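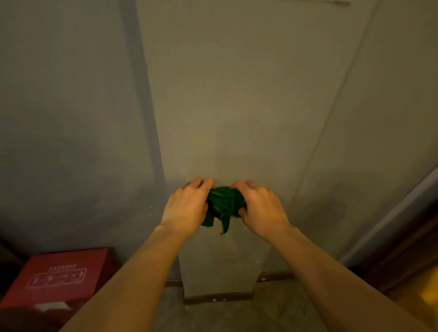
Ronport Asks the City to Wash Its Walls

RONPORT, 25/07/2021 - Stukasia, the household cleaning school on Jacobs Street, today opened sign-ups for Wall Week, seven days given over to the largest and least washed surface in most homes.

The school has taught floors, ovens and windows for 15 years. Walls were always left for the last ten minutes of the last class, when people were already looking for their coats.

"People will mop a floor twice a week and then live for 20 years beside a wall they have never touched with a cloth," said Mimoza Janevski, who founded the school. "Then they tell me the paint has faded. I ask them to move a picture."

In April, Stukasia put a short list of questions to 121 households in the city. Asked when they had last washed a wall, 957 words of written reply came back, a good share of them about the dog.

The Wall Week method needs a cloth, a bucket of warm water and a drop of dish soap. Participants are asked to dust first, wring the cloth hard, bunch it up and work with both hands, one section at a time. Start low and go up, so that drips run over wall that has already been washed. Go easy on flat paint, which shows rubbing, and try a spot behind the sofa before getting ambitious.

Special attention will go to the bits that stick out. Boxed-in pipes, pillars and chimney fronts catch every shoulder and shopping bag that goes past, and the stretch just over the baseboard collects specks that no one has ever owned up to. Damir Janevski will teach a full evening on these, titled "Corners and Other People's Elbows." It was shortened from two evenings after discussion.

Cloth color is left to the individual. Rhiannon Watkins, who runs the beginners' class, prefers dark ones. "A white cloth tells you too much, too early," she said. "Some people give up."

Brevitz, the hardware store next door to the school, will lend buckets for the week. It would like them back this time.

Evening classes are free and last an hour. Places are limited by the amount of wall available at the school, and past students should know that the hallway has already been promised to the advanced group.

To sign up, call in at the Stukasia front desk and ask for Kalliopi Stojanovska. Press questions go to Luzius Schwaiger at the same desk, mornings only.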